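## Small arm, small box, two sets of fingers

If you read my bit in the last newsletter you'll know I've been promising to settle the gripper question for ages. Well, I've finally had a proper go at it! Golshifteh Sharifi was kind enough to look over my notes afterwards (and to take out the worst of the spelling), so what follows is a good deal tidier than it was when I scribbled it down.
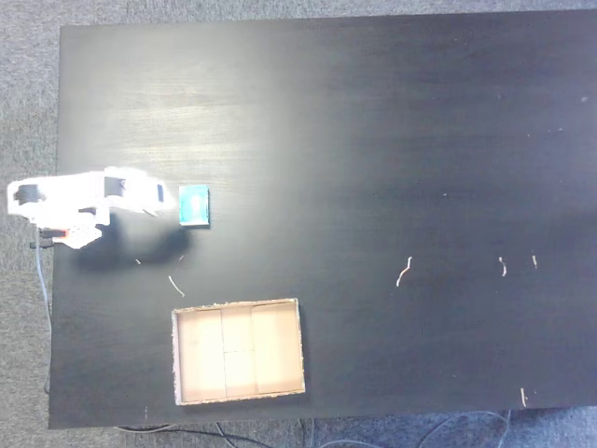

**Clestitz, July 2020** — I'll start with the job itself, as a few of you wrote in to ask. The little white arm has to pick up a blue-green box from the table and put it in a cardboard tray. Sounds like nothing, doesn't it? I gave it 46 goes with each set of fingers, same box, same table, and kept a tally on the back of an envelope.

The first set is the Tusenier pair, which are thin and quite springy. I liked them straight away. They slide down beside the box nicely and don't mind if the arm comes in a touch crooked, but they do let go when you swing round too fast, and I'm afraid I am someone who swings round too fast. They dropped the box 12 times, mostly on the way over to the tray.

The other set came from Bijan Mahmoudi, who drew them up himself in January and has been nagging me to try them ever since (sorry, Bijan). They're shorter and stiffer and they hang on like anything — only three drops in the whole run. The trouble is getting hold of the box in the first place. If you're a hair off to one side they just shove it along the table, and then you're chasing it.
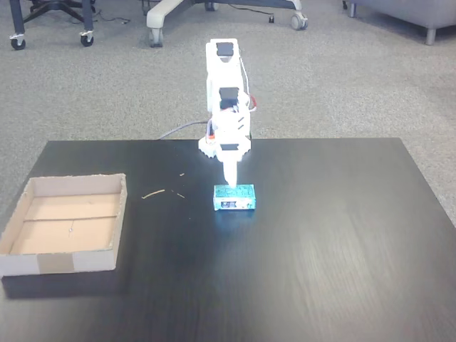
So I slowed everything down. I'd been running the Jirnero controller on its standard settings, and halving the speed for the last bit of the way down made more difference than swapping the fingers did, which I felt rather silly about after all that fiddling with screws. With the slow approach even the springy pair behaved, and I stopped muttering at them.

For now I'm leaving Bijan's fingers on and keeping the speed low. I still want to try two more things: a strip of rubber on the inside faces, and a heavier box. If anybody has a spare bit of thin rubber sheet, do drop me a line and I'll pay the postage. I'll put the settings file in with the next issue too, once I've given it a sensible name.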